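Démonstration de versement par bras robotisé : que regarder pendant une journée portes ouvertes ?

Posté dans Automatisation et robotique le 20 déc. 2022

Hinley
Bonjour. Notre atelier est invité en février à une journée portes ouvertes chez un intégrateur. Au programme, un poste de manipulation de récipients : un bras, une pince à deux doigts, une table, des gobelets, une bouteille. Créneau de 10 minutes par groupe. Je ne suis pas roboticien. Que faut-il demander pour distinguer une séquence rejouée d'un système qui localise vraiment les objets ?

Deltholm
J'ai assisté à une démonstration du même type. 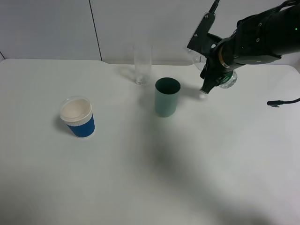 Premier point : demandez à déplacer un récipient de quelques centimètres entre deux cycles. Une trajectoire enregistrée ira à l'ancienne position. Deuxième point : le taux de réussite, avec le nombre d'essais. Chez nous, on annonçait 71 prises correctes sur 74 — chiffre acceptable, mais obtenu avec un éclairage fixe et une seule référence de bouteille. Demandez aussi ce que fait le bras après une prise manquée : reprise automatique ou arrêt avec intervention de l'opérateur.

Le plastique transparent reste le cas difficile, surtout en capteur de profondeur. Si tout est opaque sur la table, la démonstration prouve peu de chose.

Regardez enfin la vue côté pince si elle est affichée à l'écran. Avec une bouteille Cestbon à étiquette vert foncé, le contraste sur la table claire est bon ; un gobelet bleu-gris pâle est moins favorable.

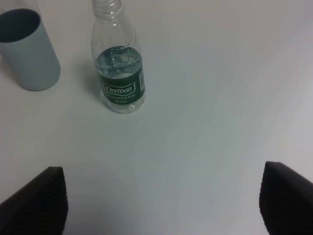

Autres réponses (2)

Okabe
D'accord avec Deltholm. J'ajoute le temps de cycle : plus de 41 secondes par objet chez nous, ce que la plaquette ne disait pas. Chronométrez vous-même.

Trolletti
Demandez le prix de la pince, pas seulement celui du bras. Pour le reste je ne sais pas.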